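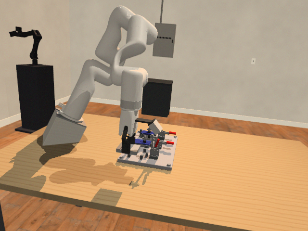
Teaching a Clamp Task by Hand and by Remote
Speaker notes, Geert Jacobs, Edulora
Motilton workshop, December

Opening (2 min)

Name, group, one sentence on the task. Skip the company history; it is in the handout.

Say: The task is called Fudden in our code and I will use that name. It is a fixture plate with toggle clamps and blue blocks. The arm has to approach a clamp, move its handle, and back out without hitting the neighboring hardware. We collected demonstrations two ways. In the first, a person takes hold of the real arm and moves it through the task. In the second, a person drives a simulated arm from a desk. I will compare what each one gave us as training data.

Mention that the policy itself is ordinary behavior cloning. Anyone hoping for a new learning method should know that now.

The fixture

Give the layout before any results. The clamps are set in rows with their red handles at the same side of the plate. Spacing between rows is the hard part. A finger that reaches one handle from a bad angle will touch the row next to it on the way out.

Say: The simulated plate was modeled from the one on our bench. Clamp pivots are hinge joints with a friction term and an over-center detent. We tuned the detent by hand against a spring scale. It is close at the handle tip and poor near the pivot, so anything that pushes near the pivot should be read with care.

If asked about the plate mounting: the plate is fixed to the table in simulation. It does not shift under load. The real one does, slightly, if the bolts are not tight.

Hand guiding

Say: The operator puts the arm in gravity compensation, grips it above the wrist, and walks it through the motion. Joint angles and torques are recorded at the controller rate and cut down later.

Points to cover, in this order:

Contact is good. People feel the clamp go over center and stop pushing. The recorded motion slows down just before the detent, and the trained policy picks that up.

Torque data is not usable as recorded. The operator's hand is in it. We tried subtracting a model of the hand and gave up after a month.

Video has a person in it. The camera sees an arm and shoulder for most of the demonstration, and no person at run time. Our fix was to replay each trajectory with the person out of view and record the video again. Replay failed often enough on the contact steps that it became its own filter.

Redundant joints drift. People move the tip carefully and let the elbow go wherever it goes. Two demonstrations with matching tip paths can have very different elbow paths. Pause here; this comes back under failures.

Driving the simulated arm

Say: The operator sits at a desk with a handheld controller and two views of the simulated cell. Holding the trigger engages the arm. Releasing it freezes the arm and lets the operator move their own hand back to a comfortable place. We call that clutching.

The elbow is handled by the solver, which holds a preferred posture. That removes the drift seen with hand guiding. It also means the arm sometimes refuses a pose that a person would reach easily by lifting the elbow.

No force is felt. Operators judge contact by eye, from the handle moving or failing to move. Most of them push past the detent. We clip the commanded position when contact force passes a limit, and log each clip as an event.

Point out the posture on the next slide: links folded over at the top, last segment hanging straight down above the plate. Blue blocks sit in the rear and middle rows, under the clamp hardware. The front row has none. Let people look at how little room there is between the rows before moving on.
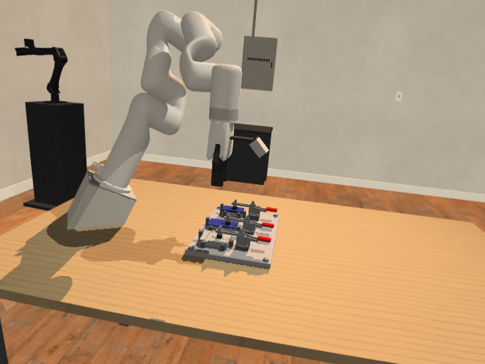

Numbers

Read slowly. These are also in the handout.

Say: We recorded 1,993 driven demonstrations in simulation. After filtering, 1,375 were kept. A demonstration was dropped if the clamp did not reach its end position, if the plate or table was touched by anything other than the fingers, or if the operator clutched in the middle of a contact.

The last rule removed the most. A clutch during contact leaves a stationary stretch in the recording with the finger still loaded against the handle. The policy learns to stop there and wait. Early versions would sit on the handle until the time limit.

Seventeen operators took part. Their experience ranged from none to several years. Kept rate did not track experience as closely as I expected. It tracked how they clutched. Operators who cleared the hardware before releasing the trigger had most of their work kept, and we now teach this in the first session.

Do not give per-operator figures. We told them we would not.

Hand-guided set: much smaller, different purpose. State that it was collected on the bench and that the two sets were never matched for size. Any direct comparison of success rates would be misleading, so there is no table.

Approach and retreat

Say: We split each demonstration into approach, contact and retreat. The split is made from the contact signal, with a short margin on both sides. Operators never label anything.

Approach: driven data is better. Paths are smooth, the elbow is consistent, and there is plenty of variety in start pose because the simulator resets anywhere we ask.

Contact: hand-guided data is better, for the reasons given.

Retreat: both are poor. People treat the task as finished once the handle has moved and pull away in whatever direction is easiest. On this fixture that direction is often across the next row. Smits pointed this out from the clip logs before any of us had looked at the retreats.

We changed the instruction sheet. The demonstration now ends at a fixed height over the plate, and the recorder does not stop until the wrist gets there. That single change did more for us than any change to the network.

Starting the approach low and off to one side is still a weak spot. Few operators begin there on their own, so we set the simulator to reset there more often.

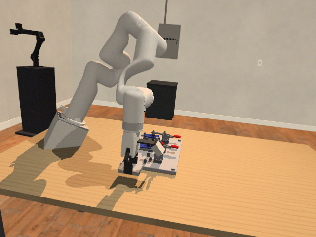 Slide 9. Fingers down at the near left corner of the fixture plate.

Failures worth showing

Keep to two. There is never time for the third.

Elbow swing. A policy trained on both sets together switched between the solver's elbow posture and the human one partway through an approach. The tip path looked fine in the logs. The forearm did not. We now re-solve the hand-guided tip paths with the same posture setting and drop any that change the contact point.

Wrong row. With the rear block removed, the policy went to the middle row every time. It had tied the choice of clamp to the position of the blue parts — a fair guess, given what it was shown. More demonstrations with blocks missing fixed most of it.

Current practice

Say: We collect approach and retreat by remote in simulation. We collect contact by hand on the bench. We join them at the segment borders with a short blend, and throw away joins where the tip speed differs too much.

The blend length is a hand-set constant. I would like a better answer and do not have one.

Likely questions

Haptic controller? Tried briefly. It helped at the detent and tired the operators. We have not gone back to it.

Does simulation friction transfer? At the handle tip, well enough. Near the pivot, no.

Can the data be shared? The simulated set, yes, once the clip log format is written up. The bench video has people in it and stays with us.

How long to train an operator? One morning, most of it on clutching.

Close with the handout address and stop. The next speaker needs the adapter for the projector, so leave it plugged in.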